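Notas para la charla: «Doblar trapos en serio»
Cayetano Cifuentes – versión para leer en el atril, no para repartir

Duración prevista: el hueco de después del café. Si Bianca levanta la mano desde la primera fila, quedan cinco minutos y me salto el apartado de las etiquetas.

0. Antes de empezar

Comprobar el mando. El año pasado avanzaba de dos en dos y presenté las conclusiones de una gráfica que nadie había visto. Agua a la derecha. No decir «básicamente».

1. Arranque

Buenas tardes. Me llamo Cayetano y llevo desde septiembre grabando a gente que dobla tela con una pinza. Mi madre cree que trabajo en inteligencia artificial. Mi vecina, que me ha visto subir bolsas de trapos por la escalera, cree que he montado una lavandería. La vecina se acerca más.

(Pausa. Si no se ríen, seguir igual.)

El proyecto se llama Pliveo. Queremos que un brazo aprenda a coger una tela arrugada, estirarla y dejarla doblada sobre una mesa, y que lo aprenda de demostraciones: una persona guía la pinza, se graba lo que ve la cámara de la muñeca junto con la posición y la apertura, y después el modelo intenta imitarlo. Dicho así cabe en una servilleta. También habría que doblar la servilleta.

2. Las cifras, para quitárnoslas de encima

Tenemos 914 demostraciones válidas. Digo válidas con cierta emoción. Las hicieron 17 personas, con 52 telas distintas y 2 puestos de grabación. Los puestos eran idénticos el primer día. Al final de la primera semana uno tenía la mesa más baja y el otro una lámpara que alguien había traído de casa con la mejor intención.

Esto último lo cuento despacio, que tiene miga. El primer modelo funcionaba bastante bien en el puesto de la lámpara y en el otro se quedaba quieto, como quien entra en una habitación y no recuerda a qué iba. Tardamos tres semanas en sospechar de la lámpara. Ahora la movemos a propósito entre sesiones y lo llamamos variación de iluminación, que en el informe queda mucho mejor.

3. Por qué tela

Un cubo tiene seis caras y las sigue teniendo cuando lo sueltas. La tela no firma nada. La agarras por un punto y el resto decide por su cuenta: se pliega, se tapa a sí misma, esconde la esquina que ibas a coger después.

Para quien venga de manipulación rígida: olvidad la pose del objeto. No hay una pose. Hay un montón de configuraciones, y la mayoría no se repite en toda la colección.

Mencionar a Aino. Aino Koivisto montó el protocolo de recogida y en la primera reunión pidió que nadie planchara las telas. Se oyó un suspiro de alivio general. Nadie pensaba plancharlas.

4. Qué le pedimos a quien graba

Esta parte va rápida, leer casi literal:

– Echar la tela sobre la mesa sin mirar. Si cae bonita, se deja bonita.
– Empezar a grabar con la pinza abierta y lejos.
– Un agarre por intento. Si se escapa, se sigue grabando hasta recuperarla.
– No acomodar la tela con la otra mano. Todo el mundo lo hace. Todo el mundo dice que no lo hace.
– Anotar al final una sola palabra: doblada, a medias, desastre.

Sobre la tercera palabra: la propuso Ljubica Bošković como broma y se quedó en el esquema. Hay ya un campo en la base de datos que se llama así, y cambiarlo obligaría a rehacer tres scripts. Quien revise el artículo lo encontrará en el apéndice y sacará sus conclusiones.

5. Los fallos se guardan

Al principio borrábamos los intentos malos. Nos quedó una colección preciosa de gente que nunca se equivocaba, y un modelo que al primer resbalón no sabía qué hacer con su vida. Kristof Dekker insistió en conservar las recuperaciones: la tela se cae, la persona resopla, la vuelve a coger por donde puede. El resoplido no se graba, por suerte para todos.

Si preguntan por la proporción entre aciertos y fallos: decir que depende de la tela y que está en la tabla. Está en la tabla. No intentar recitarla de memoria, acordarse de lo que pasó en el ensayo.

6. Lo que ve la muñeca

(Pasar a la fotografía. Callarse un momento y dejar que miren.)

A mí me gusta preguntar a la sala dónde está la esquina. Suele haber un valiente. Con la tela recogida hacia la pinza y ocupando casi toda la vista, lo que le queda al modelo son pliegues, sombras y ese pico que asoma a la izquierda, que puede ser una esquina o un doblez con aspiraciones. Fijaos también en cuánto cambia el rojo entre la parte clara y la que queda en sombra. Es la misma tela. Explicádselo a una red con pocas horas de vida.

Y a la izquierda, un resplandor que se come los detalles. Los fotogramas así se quedan en la colección: el robot tampoco va a poder pedir que bajen la persiana.

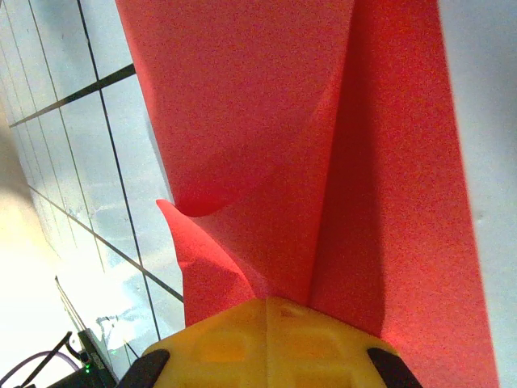

7. Etiquetas (saltable)

Usamos Drillent para cortar las grabaciones en fases: acercarse, agarrar, levantar, doblar, soltar. La herramienta es nuestra, la escribió Kristof en dos tardes y se nota en cuál de las dos estaba cansado. Para cada grabación cortan dos personas por separado y se comparan los cortes.

Donde menos coincidimos es en «levantar». ¿Empieza cuando sube la pinza o cuando sube la tela? Tuvimos una discusión de una hora. Ganó la tela. Ljubica sigue etiquetando por la pinza y dice que es cuestión de tiempo que le demos la razón.

8. Lo que haríamos de otra manera

Apuntar la altura de la mesa desde el primer día. Comprar menos telas rojas – había oferta. Hacer turnos más cortos: hacia las seis de la tarde las demostraciones se vuelven muy creativas y el modelo aprende a doblar como alguien que quiere irse a casa.

Probar pronto, con poco material. Esperamos demasiado para entrenar el primer modelo y toda la historia de la lámpara se habría visto con una fracción de los datos.

9. Cierre y preguntas

Agradecer a las 17 personas. No leer los nombres, están en la última diapositiva.

Preguntas que seguro que caen:
¿Se publicarán los datos? Sí, cuando Aino termine de revisar los permisos.
¿Funciona con sábanas bajeras? No. Siguiente pregunta.
¿Y con dos brazos? Es el plan para la próxima tanda, con el segundo puesto desmontado para aprovechar el brazo.

Recoger el adaptador al salir, que es de Bianca.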